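4.3 Liquid containers in the gripper workspace

This section applies to all tabletop handling cells at the Tarkton site.

1. Confirm that the screw cap is fitted before the arm is enabled.
2. Stand the container upright, clear of any basket or carton.
3. Open the fingertips fully before the final approach.
4. Limit grip force to 16 N for thin-walled plastic. 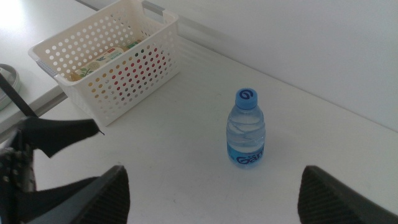
Figure 3. Capped water bottle and perforated basket, wrist view.

CAUTION: Do not reach between the fingertips while the arm is energized. Use the enabling switch for all manual positioning.

NOTE: Inspect fingertip surfaces every 2000 cycles and record any wear on Form 44. Requests to vary the force limit shall be made in writing to Orvokki Hirvonen, Cell Safety.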